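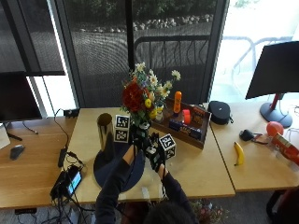

Artificial flowers in a narrow dark vase, tray to the right, banana on the desk past it.

Clearing a shared desk without buying anything

Most desk advice wants you to buy a set of drawer boxes. I priced the Skamitz set at $41 and I don't believe it does more than a tray you already own.

1. Pull everything forward. Set a timer for 12 minutes. Longer and you start reading old receipts.

2. Put snacks and bottles on one tray, tall things standing, boxes lying flat. A wooden tray is fine. People swear by dividers. I've tried them and they collect crumbs.

3. Keep fake flowers at the back, in a narrow vase. They do get dusty, whatever the label says. Wipe the leaves in July and again when you notice.

4. Fruit stays off the tray. Eat it today.

5. Cables last. Coil each one with its own gadget. Lumturie Perić at Gremdale labels hers, and I doubt she has read a label yet.

If the tray is full, stop adding to it. A second tray is how the mess comes back.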